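Getting old marker off a whiteboard (and a few other stubborn surfaces)

We put a whiteboard up in the kitchen in May, thinking it would sort out the shopping once and for all. It did, for a bit! Then the lists stopped wiping off properly and I had last month's onions showing through this month's potatoes. I've tried most things since, so I thought I'd pass on what works in our house.

Start with a dry microfibre cloth, and I mean properly dry. If the ink has been sitting for weeks it'll smear a bit and then refuse to budge. When that happens I go over the old writing with a fresh dry-wipe pen, count to five and rub both layers off together. The new ink loosens the old. My neighbour Bianca Crăciun showed me that one and I was very rude about it until I tried it. 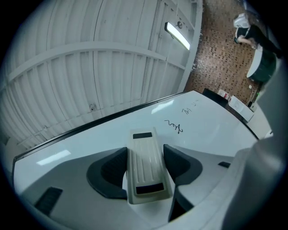
For anything left over, put a little surgical spirit on a cotton pad. Open a window first, and do a corner before you do the lot - cheap boards can go dull if you're heavy-handed. Rinse with a cloth wrung out in warm water, then dry it. I used to skip the drying and wonder why my pens skidded about and stopped writing.

Please don't use the scouring side of the sponge. I did, on our first board, and every scratch I made filled up with ink and stayed there for good.

The spirit is handy elsewhere too. It takes biro off a plastic lunchbox lid and the sticky patch off jam jars once you've soaked the label away. Safta Ardeleanu, who taught me to make plum jam, uses sunflower oil on hers instead and leaves it overnight. Slower, but it smells nicer and her jars come up lovely.

Oh, and store your pens lying flat! Mine stood tip-up in a mug for ages and half of them went faint.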